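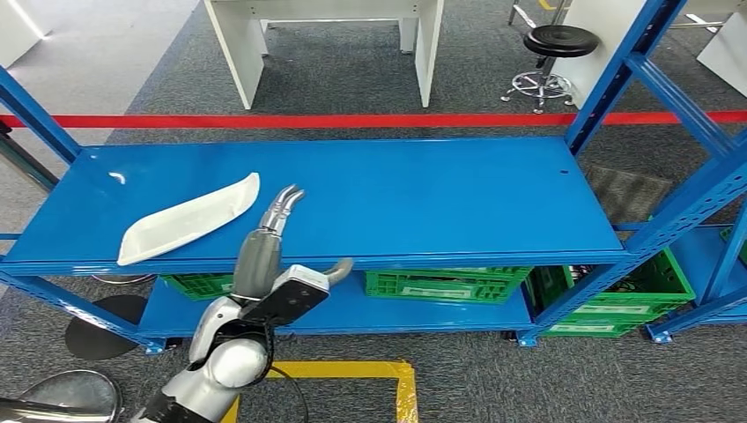 Why does a discovery packet show as "Served" in Skolta when defense counsel cannot open it?

The Served status is set when the notification email leaves the outbound queue. It does not check whether the packet has finished building. If the build stops partway, counsel gets a working link to an incomplete file and the case record still shows service.

Ticket 310
Product: Skolta Discovery, hosted
Customer: Cornora County prosecutor's office, misdemeanor unit
Opened: June
Priority: High
Status: Resolved, monitoring

Reported problem
Defense counsel in several misdemeanor cases reported that the download link returned "Packet unavailable, contact sender." On the office side every affected packet was marked Served, with a service time. The discovery policy in the office manual requires staff to file a certificate of service once that status appears, so certificates had been filed for packets that counsel could not open.

Environment
Hosted tenant, shared build workers. Intake of police reports and video runs through the Jerneck connector. Office staff use the standard paralegal role. No local changes to packet templates.

Log

8:40 a.m. Ticket received from the office's records desk. Asked for one affected case number and the packet history export.

9:15 a.m. Export received. History shows Build started, Notification sent, Served. There is no Build complete line.

9:30 a.m. Reproduced on the test tenant using a packet with the same document types. Packet built normally. Not a template fault.

10:05 a.m. Pulled worker logs for the affected packet. Build stops at item 99 with code 131 (source file locked). The worker retries 2 times and then exits without writing a failure status. The notification job runs on its own timer and does not wait for the worker.

10:20 a.m. Checked item 99. It is a body camera video delivered through the Jerneck connector. The connector still held a write lock on the file, although the transfer had finished.

10:50 a.m. Asked the customer whether anything had changed at intake. They confirmed that the Alemayehu retention project had gone live. It rewrites the retention label on each incoming video so that evidence is kept for the period set in the manual. The label is written after transfer, which reopens the file and takes a second lock.

11:10 a.m. Confirmed on the test tenant. With the retention label step on, video files stay locked until the label job closes its session. With the step off, the lock clears at the end of transfer. 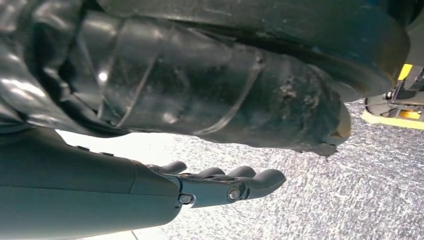 11:35 a.m. The label job closes its session only when its whole batch is done. A packet that is built while a batch is still open will fail on the first video in that batch. Packets with no video are not affected, which matches what the records desk reported.

1:20 p.m. Workaround applied to the customer tenant: notification job set to hold until Build complete is written. Setting is Service > Notifications > Require completed build. It was off, the default for tenants created before the current release.

1:45 p.m. Customer changed the label job to close its session per file. Rebuilt the sample packet. Build complete written, notification sent, status Served, in that order. Link opens from an outside account.

2:30 p.m. Customer asked whether the original service times can be corrected. Service entries are read-only by design and support cannot edit them. A rebuilt packet adds a new service entry below the old one. Whether an amended certificate is needed is a question for the office's attorneys.

3:10 p.m. Sent the customer a saved search that lists packets with a Served line and no Build complete line. Records desk will rebuild from that list and send counsel new links.

Root cause
File lock held by the retention label job, combined with a worker exit that writes no failure status and a notification job that does not check build state.

Open items
Worker should write Build failed on code 131. Passed to engineering.
Default for Require completed build on older tenants. Under review.
Connector note on lock handling requested from Jerneck. No reply yet.

Ticket stays in monitoring until the records desk confirms that the saved search returns no results.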